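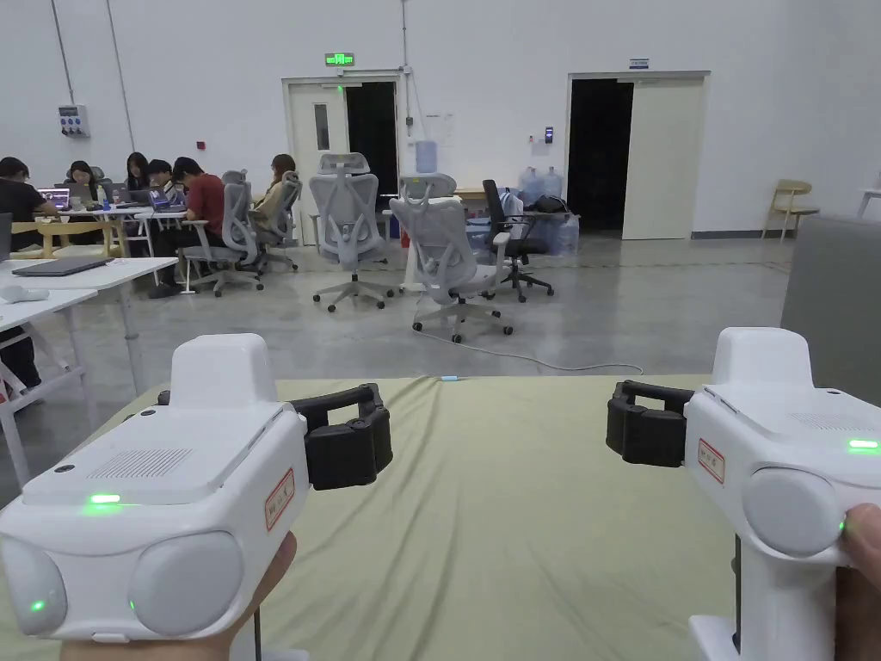
Yaroslav Moroz からは、手持ち把持器による実演では操作者の腕の到達範囲がロボットのそれと一致せず、収集した軌道のかなりの部分が実機で再生できないのではないか、という指摘を草稿段階で受けた。本節では、この指摘への対応を含め、布操作データセット Jasum の収集手順と選別基準を述べる。

4.2 収集手順

操作者は左右の手に把持器を一台ずつ持ち、対象の布を直接操作する。実機の遠隔操作は収集段階では用いない。遠隔操作による予備収集では、布の縁を探って摘む動作に要する時間が長く、操作者間のばらつきも大きかったためである。手持ち方式では指先の接触感が把持器の筐体を介して手に伝わり、縁の探索が短時間で済む。一方、実機の運動学的制約は収集時に課されないので、後述の選別で補う必要がある。

課題は、広げる、皺を伸ばす、縁を揃える、角を折り込む、二つ折りにする、の5種とした。いずれも両手の協調を要するが、協調の性質は課題によって異なる。広げる動作と縁を揃える動作では両手がほぼ対称に動く。皺を伸ばす動作では一方の手が布を押さえ、他方が表面に沿って移動する。角の折り込みでは役割が途中で入れ替わることが多く、入れ替えの時点も操作者に任せた。役割の割り当てを指示書で固定した場合、操作は揃うものの、把持に失敗した後の立て直しがデータにほとんど現れなくなる。本研究では立て直しを含む軌道を積極的に残す方針をとった。

各エピソードは、両手の把持器を布から離し、指を開いた状態で開始する。開始姿勢の厳密な指定は行わないが、両方の指先が頭部側の視野に入ることを条件とする。終了は操作者の合図によって記録し、合図の後の区間は学習に用いない。開始時の布の状態は、直前のエピソードの終了状態をそのまま引き継ぐ場合と、いったん崩してから始める場合を混在させた。前者のみでは、整った状態からの初期配置に分布が偏る。

記録する信号は、頭部側の画像、左右の把持器側の画像、各把持器の姿勢、および指の開度である。姿勢は把持器ごとの座標系で推定した後、セッション冒頭の較正動作を用いて共通座標系に変換する。較正動作では両手の指先を互いに接近させ、静止させた後に離す。この区間は姿勢系列の相対誤差の評価にも利用し、静止中の左右の指先間距離に許容値を超える変動が見られたセッションは、全体を再処理の対象とした。再処理後も変動が残るものは破棄している。

4.3 視点と背景

把持器側の画像は、指先と布の接触を近距離で捉える点で方策の入力として有用である。ただし、手首の向きによって背景が大きく変わる。下向きの操作では視野の大半を布が占め、角を折り込む操作や布の縁を持ち上げる操作では、視野の上部に室内が広く入る。図2は後者に近い姿勢の例である。指先が視野下部に位置するため、接触の判定に必要な領域は画像の一部に限られる。

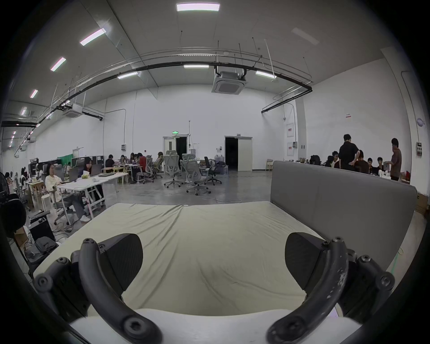
図2 マットレス上での収集時の把持器側画像。両指は開状態。

収集は、人が着席して作業している共用の作業空間で行った。背景の人物や什器の配置は統制していない。背景を幕で遮った予備データで学習した方策は、遮蔽のない環境に移すと、指を閉じる時点が早まる傾向を示した。背景を統制しない条件ではこの傾向が弱まったが、背景の多様性による効果か、単に照明条件の差による効果かは分離できていない。布の色についても同様で、緑系の布を用いたデータだけから色への不変性を論じることはできない。他の色の布での収集は Sultulmont との共同で別途進めており、本稿の評価には含めない。

学習時には、把持器側画像の上部に対して確率的な遮蔽と色変換を適用する。指先を含む下部には色変換のみを適用し、遮蔽は行わない。下部を遮蔽した場合、開度の予測誤差が増加し、とくに布の縁を摘む直前の区間で悪化が顕著であった。頭部側画像には平行移動を伴う切り出しを加え、操作者の頭部の揺れと、実機に固定されたカメラとの差を部分的に吸収する。

4.4 選別

冒頭の指摘に対しては、収集後に逆運動学による再生可能性の検査を行うことで対応した。各軌道を対象ロボットの作業空間に配置し、基部の位置を格子状に変えながら、全時刻で解が存在する配置を探索する。解が得られない軌道は直ちに破棄せず、解の存在しない区間の前後で分割し、残った区間が課題の単位動作を含む場合に限り採用した。Holovko が公開している手順では軌道全体を破棄するが、布操作では途中の短い区間だけが範囲外になる例が多く、全体の破棄は損失が大きい。

検査で不合格となったエピソードは47本であった。内訳を調べると、その多くはマットレスの奥側の角に手を伸ばす動作を含んでいた。操作者は上体を前に倒して奥に届かせるが、基部を固定したロボットにはこれに相当する自由度がない。台の上で行った収集では同種の不合格は少ない。このため、後半の収集では、奥側の角を扱う際に立ち位置を変えてから手を伸ばすよう指示を改めた。指示の変更後は歩行中の区間が新たに混入するが、両手の姿勢が同方向に並進する区間として検出できるため、自動的に除去している。

選別の最終段階では、2名の判定者が独立に映像を確認した。判定項目は、課題の達成、把持器同士の接触の有無、および終了合図の妥当性である。判定が一致しない場合は当該エピソードを保留とし、学習には用いない。判定者間の不一致は課題の達成に集中しており、なかでも皺を伸ばす課題で目立った。どの程度の皺を残してよいかについて判定基準に幅があったためで、基準画像を配布した後は不一致が減少した。基準画像は Horilska の計測系で得た表面高さの値に基づいて選定したが、薄い布では高さと見た目の印象が必ずしも対応せず、境界付近の判定にはなお主観が残る。

速度の扱いについても補足する。手持ち方式の軌道は実機の上限速度を超える区間を含むため、時間軸を一様に引き伸ばすのではなく、指先が布に触れていない移動区間を優先して減速させた。接触中の区間まで引き伸ばすと、布を張った状態で動かす操作の力学的な条件が変わり、再生時に布がたるむ。接触区間で上限を超える軌道は、減速の対象とせず不採用とした。この処理による採用率の低下は広げる課題で最も大きく、布を振って空気を含ませる動作が該当する。現行の対象ロボットでは再現が難しいため、当該動作は次章の評価対象から除外している。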